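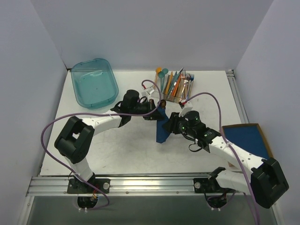

One owner in Sinton wrote to us that the Filtach dehumidifier had filled its tank overnight and then beeped at the cat until breakfast. The beeping can be turned down. The filling is what you paid for.

4. Emptying the tank and fitting the drain hose

1. Switch the unit off at the panel and unplug it. Wait 2 minutes for the coil to finish dripping.
2. Slide the tank out with both hands. A full one is heavier than it looks, and it sloshes.
3. Empty it into a sink. Houseplants may have some. People and pets may not.
4. Push the tank back until it clicks. No click, no drying.
5. For continuous draining, pull the rubber plug at the back and press on the hose. Keep the plug somewhere you will remember, or order another like everyone else.

Note: The hose must run downhill all the way to the drain. Water has been consulted on this and will not budge.

Caution: Do not tip the unit to get the last drops out. If it has been on its side, stand it upright for 4 hours before plugging it in.

To quiet the alarm, hold the Fan button until the light blinks.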